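Orkus tabletop arm: progress report to the Haworth small projects fund
Irnwood shared workshop, Thu 30 September

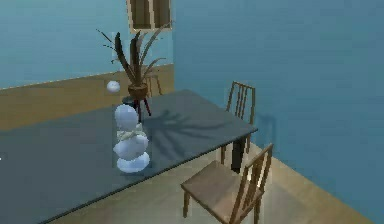
Will the arm be ready to clear a dining table by the end of the grant period?
It should be able to clear light items from one half of a table by the end of November. Clearing the full length will depend on a longer base rail, which has not been bought.

Work since the last report

The simulation is now the main place where we try out motions before running them on the arm. We rebuilt the test room in it over the summer. It has a long dark table, wooden chairs and a potted plant on a slender stand, and the gripper can be moved through it by hand controller or by script. The plant was added on purpose. Thin leaves are hard for the planner, and our first room had only boxes and cups in it, so paths that looked fine there were too tight for a furnished room.

The gripper model is a simplified one. It uses rounded shapes for the body and leaves out the fingers' inner linkage. This keeps the contact calculations fast enough to run on the workshop's older desktop. It is drawn semi-transparent so that whoever is driving can see what is behind it. The simplified shape is slightly larger than the real gripper at every point, so a path that clears in simulation should clear on the bench with a small margin.

On the hardware side, the shoulder and elbow joints are assembled and have been running on the bench since the middle of the summer. The wrist is assembled but has only been driven slowly. We replaced the printed elbow housing with a thicker one after the first version cracked along a layer line near the motor screws. The new part has shown no cracking so far. It weighs a little more, and we took the weight back by shortening the forearm tube.

The control board is the Warkero board named in the original application. It does what we need. The wiring has been redone once, with the motor power and the encoder lines kept in separate sleeves, and the false encoder readings we described last time have stopped.

Test results

We ran 97 scripted approaches in simulation with the current planner. An approach starts with the gripper above one end of the table and ends with it just over a marked point on the surface. Of these, 13 failed. Most of the failures had the same cause: the planner chose a path through the outer leaves of the plant and then stopped when it registered contact. The rest ended with the gripper too low over the table edge, which we traced to a wrong table height in the settings file. That value has been corrected and the affected runs will be repeated.

On the bench, the arm can reach a marked point and return to rest. It has picked up and set down an empty plastic cup and a folded cloth. It has not been tested with anything breakable, and we do not plan to do so until the wrist has been run at normal speed.

Repeatability is not yet good enough. When the arm returns to the same point many times in a row, it drifts toward the shoulder side. The drift is small over a few cycles and large enough to miss a cup after a long session. We think the belt in the shoulder is slipping a tooth under load. A tensioner has been designed and is waiting for its turn on the mill.

Spending

We have spent 700 dollars of the grant so far. The largest items were the motors and the control board. The rest went on belts, bearings, aluminum tube, filament and the second elbow housing. Bench time at Irnwood has been covered by our membership fees and is not charged to the fund.

The remaining money is set aside for the tensioner parts, a spare wrist motor and a proper emergency stop switch. The current stop is a switched power strip. It works, but it is on the floor and is awkward to reach from the far side of the bench. We would like to buy the new switch before anything else.

We are not asking for more money at this stage. If the fund wants the arm to cover a full-length table, we would need to send a separate request for the longer rail – we do not yet have a price we trust.

Changes to the plan

Two things have changed from the application.

The first is that camera work has been pushed back. We had meant to start on recognizing objects in September. The joints needed more attention than expected, and it made little sense to aim a camera at an arm that drifts. For now, targets are given as fixed points on the table.

The second is that we have dropped the suction cup. It was meant as a second tool for plates. It needed a pump, and the pump was loud enough that other members asked us to run it only in the evening. The gripper pads are being reshaped to take a plate by the rim instead, and a first set has been printed in soft filament.

Known problems

The shoulder drift described above is the most serious one.

The wrist motor gets warm when it holds a load level for more than a few minutes. We have lowered the holding current and will measure it again with the new pads fitted.

The simulation does not model cable drag. On the bench the cable bundle pulls the forearm to one side near full reach, and the planner knows nothing about this. We may add a fixed correction. A better answer would be to reroute the bundle through the tube, but the tube would have to be drilled again and we want to finish the repeatability tests first.

The plant in the simulation does not bend. Any touch on a leaf counts as a collision, which is stricter than a real room would be. We have left it that way for now and will look at it again after the planner's clearance setting has been changed.

Next steps

Fit the shoulder tensioner and repeat the long-session test.

Buy and install the emergency stop switch on the front edge of the bench.

Rerun the failed approaches with the corrected table height and a wider clearance around the plant.

Run the wrist at normal speed, first without a load and then with the plastic cup.

Try the soft pads on a plate, over a padded mat.

The next report will be sent at the end of November with the results of the repeated runs and an updated list of spending. The settings files and the simulation room are in the project folder on the workshop server, and a copy can be sent to the fund on request.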